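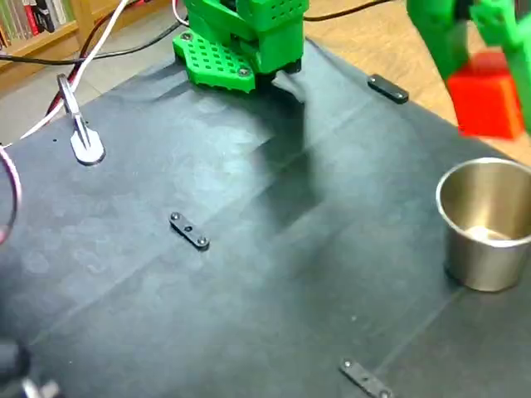 What do you do when your aunt leaves you a boat and you can't swim?

You go and look at it, that's what, and you take a flask and somebody who'll tell you not to be so daft.

In my case that was Folasade Osagie, who has been telling me not to be daft since we were both in the infants. She drove, because my car was making the noise again, and we got to Pustcombe a bit after eleven with the rain coming in sideways off the estuary. The letter from the solicitor said the boat was called Flilia and that she was kept at berth 5. It also said my aunt Ifeoma had paid the mooring up to July, so I had until then to decide, and would I please sign in two places.

I'd signed in one. I couldn't find the other.

"Is that it?" said Folasade.

It was a small blue boat with a cabin like a garden shed and a tarpaulin tied over the back end. I'd expected something grander. Auntie Ifeoma talked about that boat the way other people talk about their villa in Spain, and she'd sent me a postcard every spring (always the same one, the harbour with the striped awnings) saying the season was nearly here and I must come down. I never did. I had work, and then I had a bad back, and then I had a cat who couldn't be left.

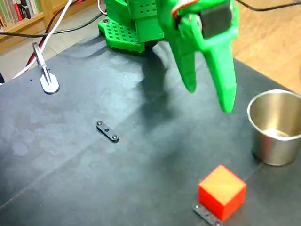 Anyway, we climbed on. I say climbed — Folasade stepped across as if she was getting on a bus, and I went over on my hands and knees with my handbag round my neck. A man on the next boat put down his mug to watch.

"You'll be the niece," he said. "Yakubu Uzor. I've got her key."

He had it on a cork float, along with a biscuit tin he said she'd asked him to keep dry. He wouldn't come aboard. He passed them both across at arm's length and went back to his tea, very polite, looking the other way while I made a mess of the lock.

Inside it smelled of paraffin and oranges. There was one bunk, one pan, and a shelf of paperbacks with the covers gone wavy. And there was the log book, a big hard-backed thing, and of course I sat straight down and opened it, with Folasade dripping on the step and asking if there was any heating.

I'd thought it would be tides and such. The first page said, 5th May, moved her to the fuel dock and back. Lovely run. The next said the same, and so did the one after. I turned over and over, years of it, and my aunt had never once taken that boat further than the fuel dock. Sometimes she had company. Took Mareike Brandes to the fuel dock, it said, she was sick. Took Bello Wike to the fuel dock, he sang.

"Who's Bello Wike?" said Folasade, reading over my shoulder.

"No idea."

"He sang, though."

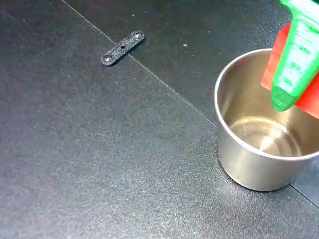 We had the flask between us and I opened the tin. I was half afraid of it, if you want the truth. It had £200 in it, in an envelope marked diesel, and under that was every excuse I'd ever sent her, all my cards and letters held together with a bulldog clip. The one about the cat was on top. She'd written across the corner in green biro, Bring the cat.

I didn't say anything for a bit. Folasade found a tea towel and dried her hair with it, quite loudly, which was kind of her.

When I went back up on deck the rain had gone thin and Yakubu was coiling a rope. I asked him how far it was to the fuel dock and he pointed. You could have thrown a shoe at it.

"Does she start?" I said.

"She did for your aunt."

"I can't swim."

"Nor could she," he said, and he dropped his rope and came over the rail at last, holding out a life jacket with IFEOMA EZEANI across the back in marker pen. It was too big for me. I did it up anyway, and shouted down to Folasade to bring the log book and something to write with.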